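2025-01-28

## Haverford tableware swap moves to bigger hall, adds second date

The Haverford household swap will return this winter in a larger space, and organizers have added a second date in May after turning people away last year.

The swap lets residents bring in clean dishes, cookware and table linens they no longer use and take home the same number of items. There is no charge for anyone living in town. Visitors from outside Haverford pay $2 at the door.

Dwayne Tillman, who runs the event, said 988 people came through last year and 3,364 items changed hands. The old room at the Golum Street center was full within an hour of opening, and the line ran down the stairs for most of the morning.

"We had people holding stacks of plates with nowhere to set them down," Tillman said. "It was a good problem, but it was still a problem."

This year the swap will be held in the main hall of the Zader Building, next to the bus stop on Totar Avenue. The hall has a ramp at the side entrance and its own parking lot – the Golum Street center had neither. Doors open at 9 a.m. and close at 2 p.m.

Each household may bring up to 25 items. Sets count by the piece, so four bowls are four items. A teapot and its lid count as one. Drop-off is at the side entrance, where each household gets a card showing how many items it can take. Unused cards can be carried over to the May date but not to next year.

Chipped or cracked dishes will be turned away at the desk. So will nonstick pans with worn coatings, knives, and anything electric. Last year a large share of the drop-offs were coffee makers, and most of them had to go home with their owners.

Plastic plates and bowls are welcome if they are clean and not warped. Tillman said they were among the first things to go last year, mostly to families with small children, and he would like to see more of them. 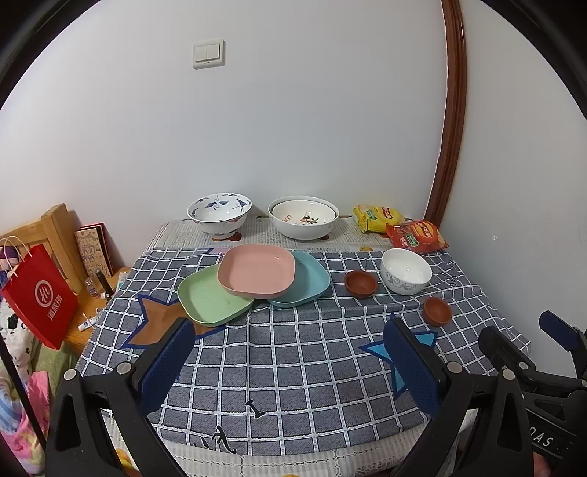 Tablecloths and cloth napkins should be washed and folded, with the size written on a slip of paper pinned to one corner. Last year many of the cloths had no size marked, and several came back at the May exchange desk at the town library when they did not fit. There will be a tape measure at the linen table this time.

Anything left at closing will be boxed and offered to the Haverford schools for use in their kitchens and art rooms. What the schools do not want goes to the thrift store on Golum Street.

Households that want to drop off early can do so at the Zader Building the evening before, from 5 to 7 p.m. Registration is not needed for either date. The exact day of the May swap will be posted at the town library once the hall booking is confirmed.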